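3.2 Collecting the demonstrations

We wanted the cooking task in the Nutance set to feel like something a person would happily do at the end of a long day, so we kept it simple: pick up the toy vegetables, put them in the saucepan, and leave everything else alone. The operator drives the arm by remote control, watching through the camera views, and is free to choose which vegetable to go for first. We talked for a good while about fixing the order, and in the end we were glad we hadn't — people have their own habits, and we wanted those habits in the data.
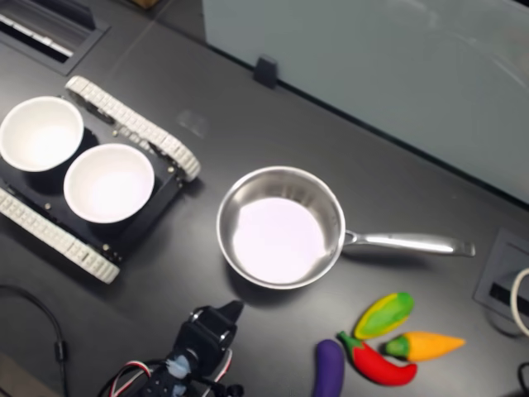
Each operator had 6 practice runs before anything was saved. After that we recorded 82 demonstrations in all, spread over sessions that we kept short on purpose, as tired hands tend to rush the last part of a grasp. The software, which we call Drutar, logs the joint positions and gripper command along with the video, and the operator presses a key to mark the end of a run. Early on, in May, we had tried guiding the arm by hand instead. It was a pleasant way to work and very quick to learn, but the person's arm kept getting between the camera and the pan, and we came to prefer the remote setup for this task.

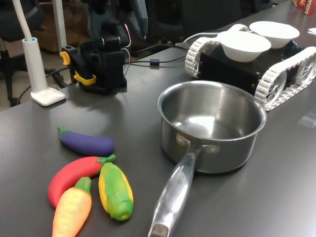 Figure 2. Tabletop layout for the vegetable task, with the saucepan, the toy vegetables, and the tracked robot carrying two white bowls.

We should say a word about the runs we threw away, for we learned a lot from them. We dropped 17 demonstrations before training, mostly ones where the operator paused so long over a grasp that the policy would have learned to hover. Missed grasps were kept whenever the operator recovered and carried on. A robot that has only ever seen perfect work has very little to fall back on when a vegetable rolls, and these small recoveries were dear to us for that reason.

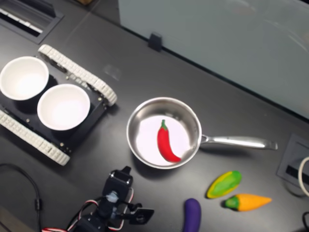 How much should an operator be told before the first run? We settled on a short spoken explanation of the goal and the controls, with no advice on how to approach a grasp, and let the practice runs do the rest.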